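Tralletley > Staff Meetings > Minutes > September

Studio floor and prep room meeting, minutes

Started 3:10 p.m. in the prep room. Žofie Kadlec in the chair. Juraj Baláž took notes, so complaints about the wording go to him.

Apologies from the evening staff, who were teaching.

1. Last minutes

Accepted with one change. Item 4 said staff "welcomed" the Cirka pilot. Several people asked for the word to come out. It now reads "were told about."

2. Cirka pilot, clearing and resetting tables

Juraj gave the update. Collecting examples with the hand-held grippers has been going on in the studios for 3 weeks. Staff pick things up and put them back with the gripper, and Vondráček uses the recordings to train the arm that is meant to do the evening clear-up. The arm is not on site yet. No delivery date was given, and Juraj said he had asked for one more than once.

Žofie asked what the recordings cover so far. Bottles, small containers, paper and brushes. Casts and carvings are not to be picked up with the grippers by anyone, and that has not changed.

Points raised from the floor:

— The evening clear-up takes one person 45 minutes by hand. Doing the same tables with the gripper takes longer, and the people doing it still have to finish the rest of the room afterward. So at present the pilot adds work. Juraj agreed that this is so and said Vondráček calls it the "front-loaded" part. Someone asked whether there was a back-loaded part and when it would start. No answer.

— The rooms are never laid out the same way twice. A still-life table has to stay exactly as the teacher left it, sometimes for weeks, with a bottle that belongs to the setup standing next to a bottle somebody drank from at lunch. Staff know which is which because they know the teacher. Juraj was asked how the arm would know. He said there may be a marker system, possibly colored tape. The prep room pointed out that the tape would then be in everyone's drawing.

— Dried plants. The leaves and twigs shed if you brush against them, and students notice when a stem has moved. Request that no gripper work be done within reach of a planter in a current setup. Žofie agreed. Juraj to pass on.

— Wrists. Two people said the gripper is tiring to hold out at arm's length after the first half hour. Žofie asked for it to go in the injury book even if it is only soreness. Turns to be limited until there is proper advice. No one is to do 2 turns back to back.

3. Hours and jobs

This took most of the meeting.

The question put to Žofie was what happens to the evening clear-up shift if the arm works. She said no decision has been made. It was pointed out that this was also the answer last time. She said she understood that, and that she would sooner say it again than promise something she can't back up.

The proposal paper from management says the arm will "release staff for higher-value tasks." The meeting asked which tasks. The paper does not list any. The prep room offered a few that have been waiting: the cast repairs, the easels with stripped bolts, and sorting the paper store. None of these has hours attached to it now, and the meeting would like to see the hours in writing before believing in them.

The paper also gives a figure of 60 percent of clear-up items being "suitable for automated handling." Juraj was asked where the figure comes from. He thinks it was worked out at the Fomham building, where the rooms are mostly offices with desks and cups. Žofie said a figure from Fomham should not be used for studios and she will say so to management. Noted that whoever clears the other 40 percent still has to come in, put on an apron and walk round every table, so it is hard to see where the shift gets shorter.

One speaker in favor: the late shift is dull, people swap out of it whenever they can, and if a machine can pick up bottles then let it. This was heard politely. The reply was that the dull hours are also paid hours, and for two of the evening staff they are what makes the week add up.

Žofie proposed, and the meeting agreed, to ask management for three things in writing: that no evening hours will be cut during the pilot; that gripper turns are paid as work and do not come out of breaks; and that staff see the results before any decision about a second phase.

4. Recordings

Staff asked who keeps them. Juraj said Vondráček does, under the agreement, and that he has not seen the full agreement himself. Žofie has asked for a copy. Until it arrives, gripper work is to be done only when no class is in the room. The prep room asked whether the recordings can be used to check how fast individual people work. Juraj said he was told no. The meeting would like that in writing too.

5. Other business

The sink in the small studio is slow again. Reported.

Loose drawings left on chairs are to go in the flat drawer with a note, even if they look like scrap. A student lost a week's work last term.

Actions

Žofie — letter to management (item 3); copy of the agreement (item 4); Fomham figure.
Juraj — planter rule to Vondráček; ask again for a delivery date; turn sheet for the grippers on the prep room door.
All — soreness in the injury book.

Closed 4:25 p.m. Next meeting to be set once management has replied. 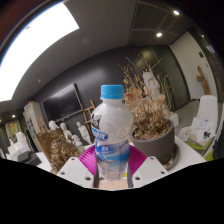 Item 2: bottle held in the gripper, beside the dried plant.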